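Craft table FAQ – Mirnport Makers' Room

Can I mark the tabletop?
Pencil is fine. Red ink leaves faint stains on the pale gray surface, so put paper under it.

What are the thin lines for?
They divide the top into large panels. Use one panel per person when the room is full.
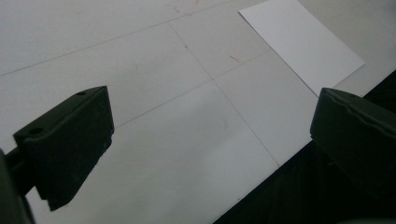
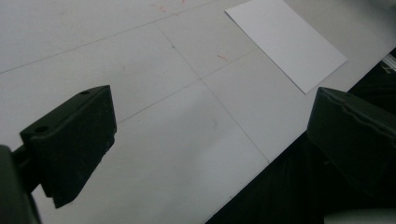
How do I clean it?
Use a damp cloth and dish soap. No scouring pads – they dull the finish.

How long can I book it?
2 hours. Booking is free for members.

Can I leave work overnight?
No. Clear the table before you go.

Comments (2)

Shehata_80: Does rubbing alcohol work on ink?

cadudico: It did on mine. Test a corner first.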